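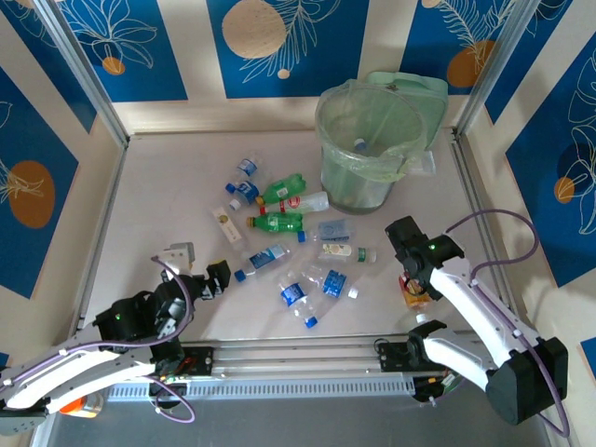 The Trorell Array is seeking an Instrument Scientist (Calibration) to work on the low-band station at Jutdale and on the offline calibration chain that follows the Caltia correlator. The position is based at the Grasso office, with regular travel to site. The main technical problem waiting for the successful applicant is a residual ripple in the station bandpass. Plotted against frequency and time it gives upright bands of alternating sign, as regular as the deep-blue and cream panels on the walls in the photo, with broader blobs of interference sitting over them like the orange circles. The bands survive the present calibration. They have been attributed at different times to cable reflections, to the coarse filterbank and to mutual coupling between antennas, and the evidence for each is incomplete.

Position: Instrument Scientist (Calibration)
Location: Grasso, with fieldwork at Jutdale
Term: fixed term, 4 years, full time
Fraction: part-time appointments at 0.8 or above will be considered
Reports to: Head of Station Engineering

Background

The low-band station consists of 352 dual-polarisation dipoles on a common ground mesh. The lower edge of the usable band is 50 MHz. Signals are amplified at the antenna, carried over coaxial cable to a shielded hut, digitised and channelised there, and sent by fibre to the correlator building. Caltia forms visibilities for all antenna pairs within the station and writes them in a packed format that is described in the interface document supplied to shortlisted applicants.

The station was commissioned with a calibration scheme built on a sky model and a simulated element pattern, with one element pattern applied to every dipole. The scheme is adequate for imaging bright sources. It is inadequate for the wide-field spectral programs now being proposed, which need the bandpass to be smooth to a much finer level. Dipoles near the edge of the station behave differently from those in the middle, and this is most obvious at the low end of the band.

A set of drift-scan observations has been recorded for the purpose of measuring these effects. It has been flagged but not otherwise reduced. Monitoring data for the hut (air temperature, supply voltages, amplifier bias currents) were logged over the same period and are available on the same storage.
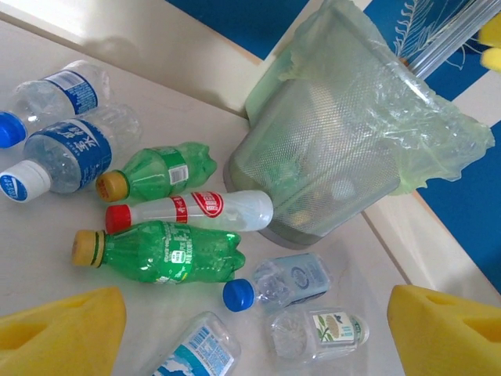

Duties

Characterise the bandpass ripple using existing drift-scan data, and determine how much of it scales with cable length, with hut temperature and with local sidereal time.

Implement per-element beam patterns in the offline calibration code. Electromagnetic simulations of the full station exist on a coarse frequency grid. The appointee will specify any further simulation runs and arrange them with the antenna group.

Maintain the station gain database, including its versioning, and remove the manual steps that remain in the update procedure.

Take part in fieldwork at Jutdale. Typical tasks are reflectometry on antenna cables, swapping low-noise amplifiers, checking connector torque, and inspecting the ground mesh for corrosion and animal damage. Trips normally last 8 days including travel.

Write and keep current the technical memos that describe the calibration. Memos are internally reviewed before release and are public once released.

Provide support to observing teams on calibration questions. This is expected to take a minor share of working time, heavier in the weeks following a proposal round.

Contribute to the supervision of postgraduate students where a project overlaps with the duties above.

The position does not include on-call responsibility for the correlator. Faults in Caltia are handled by the digital systems group.

Selection criteria, essential

E1. A doctorate in astronomy, physics, electrical engineering or a related discipline, or equivalent experience in radio instrumentation. Applicants who have submitted a thesis and are waiting for the result are eligible.

E2. Demonstrated experience in the calibration or commissioning of a radio interferometer, a phased array or a comparable multi-channel receiving system.

E3. Strong programming skills in Python, and the ability to read and change existing C or C++ code.

E4. A record of written technical work. Memos, reports and documented software are given the same weight as journal papers.

E5. Ability and willingness to carry out fieldwork at a remote site. Work is outdoors, on uneven ground, often in heat, and with limited communications.

E6. A current driver's licence, or the ability to obtain one within the probation period.

Selection criteria, desirable

D1. Experience with wide-field low-frequency data, including ionospheric effects.

D2. Familiarity with vector network analysers and with time-domain reflectometry.

D3. Experience with method-of-moments or other electromagnetic solvers.

D4. Experience in managing large datasets on shared computing systems.

An applicant who meets every essential criterion and none of the desirable ones should still apply. 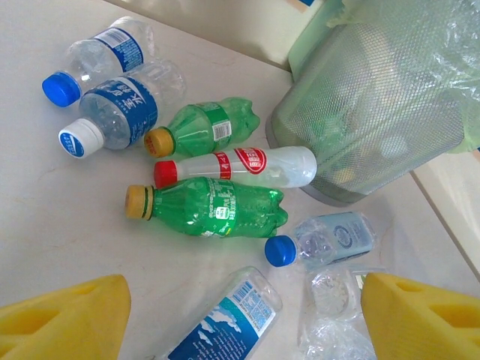
Site conditions

Jutdale is in a radio-quiet area. Mobile phones, wireless earbuds, fitness trackers and smart watches must be switched off at the outer gate and left in the storage lockers at the accommodation block. Petrol vehicles are not permitted past the inner gate; diesel vehicles with approved electronics are provided. Laptops may be used in the shielded rooms only. Personal medical devices are permitted, and staff who use them should speak to the site office before the first trip so that a suitable work area can be assigned.

Accommodation and meals on site are provided. Rooms are single and air-conditioned, with shared bathrooms. The kitchen caters for dietary requirements if these are given in advance. There is a wired telephone and a wired internet connection in the common room. The track from the sealed road can be closed after rain, and return dates may change at short notice.

A four-wheel-drive course and remote first aid training are completed before the first trip, in paid time. A medical clearance is also required. Travelling days count as working days, and a site allowance is paid for each night away from Grasso.

Conditions of employment

Salary is set on appointment according to qualifications and experience, within the band given in the position description. Employer superannuation contributions are paid on top of salary. Relocation assistance is available for the appointee and immediate family, and visa sponsorship can be arranged where needed. Flexible hours are usual in the Grasso office outside fieldwork periods. Up to 50 per cent of office time may be worked from home by agreement.

The appointee will have access to the station data for their own research, subject to the same data policy as other staff. Observing time beyond the calibration program is obtained through the ordinary proposal process.

How to apply

Submit the following as a single PDF through the vacancies page:

A cover letter of no more than two pages.
A statement addressing the essential criteria, labelled E1 to E6. Desirable criteria may be addressed in the same document.
A curriculum vitae, with a list of relevant publications, memos or software.
The contact details of two referees. Referees will be contacted only for shortlisted applicants, and after notice has been given.

A research proposal is not required and will not be read if included.

Applications close at 5 pm Grasso time on the last Tuesday in July. Interviews will be held by video link. Shortlisted applicants will be sent a short sample of station visibilities with a description of the format and asked to talk through how they would look for a reflection in it. Working code is not expected.

Applicants who need adjustments at any stage of the process should indicate this in the cover letter or through the enquiry form. Questions about the technical content of the role can be sent through the same form, marked "Station Engineering". Late applications may be accepted if the position has not been filled.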